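Granivier Table Oil, 600 ml bottle
Home > Wood Care > Oils and Waxes
Item no. 128
In stock

If you have a wooden table that gets used every single day, for homework and breakfast and wrapping presents and everything else, you already know how quickly it can start to look thirsty. Granivier is the oil we reach for in our own kitchens, and we've been selling it at Drullum long enough that some of you now order it by the case (hello to our friends in Bakmont!).

It goes on thin, it smells faintly of oranges, and it leaves a low, soft sheen that lets the grain do the talking. You won't get a thick, shiny coat from it, so if that's the look you love, have a peek at our varnishes.
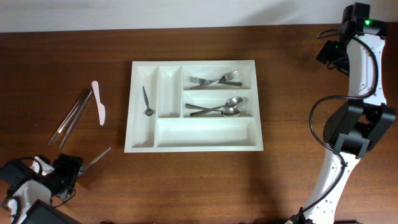

One bottle is plenty for a family-size table with two coats, and you'll likely have enough left over for a cutting board or a pair of stools. Hsiu-ying Kwan, who looks after our wood care shelf, likes to do hers in October, when the windows can still be open and the heat hasn't come on yet.

How to use it
Wipe the table down with a damp cloth and let it dry overnight. Shake the bottle well. Pour a little onto a lint-free rag and rub it in along the grain, then wait 5 minutes and wipe off whatever is still sitting on top. Leave it for 6 hours before the second coat – longer if the weather is muggy. 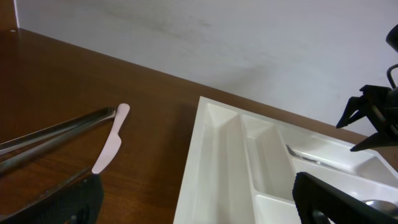 Please don't skip the wiping off. Nearly every call we get about a sticky table comes down to too much oil left standing, and the fix is a fresh rag, a bit more oil and some patience. Lay used rags out flat, outdoors, until they are fully dry and stiff, as oily rags bunched up in a pail can heat up and catch fire.

Goes well with
Peng cotton rags, pack of 6
Peng soft bristle brush

Customer review
"My mother's table had water rings older than I am. Most of them are gone and the rest I've grown fond of. I'll be back for another bottle!" – Hsiu-ying Tse

Page updated May 8, 2023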